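Review: Skondon two-arm tidying robot, after eight months at work

We run a small rehab and fitness studio with changing rooms at the back, and guests leave their shoes at the door and wear our slides inside. Pairing those slides and putting them back on the racks used to take a good part of every shift. In April we leased a Skondon from Antoniadis, the regional dealer, to do that job and a few others like it.

Setup took 9 days, longer than the dealer told us. Most of that went into teaching it the racks. It uses the Nistura scheduling software, which is easy to learn but logs you out too often.

The hands are the best part. They have jointed fingers and can take a shoe by the sole or the strap. It is slow - a full rack takes it 11 minutes, and any of us can do it in three. Speed matters less than I expected, though, as the work gets done while we are with guests.

What changed for the staff is harder to score. Nobody lost hours. The two people who did most of the tidying now spend that time at the front desk, and one of them likes it a lot less. She told me the racks were her quiet part of the day. 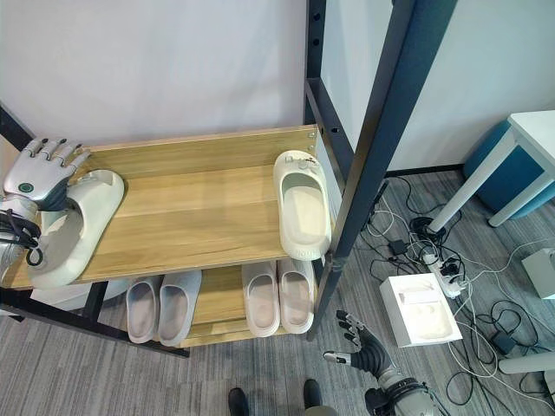 There is also new work. Someone has to clear the floor before each run, check the pairs afterward and wipe down the fingers. We had 200 pairs to label by size in the first month, and the labels wear off.

Support from the dealer has been good by phone and poor by email. We looked at the Zondport model too, but it wanted special shelves.

I give it 8 out of 10 for the hardware and less for the software. Ask your staff which chores they want to keep before you sign the lease.

Posted 31 Dec 2025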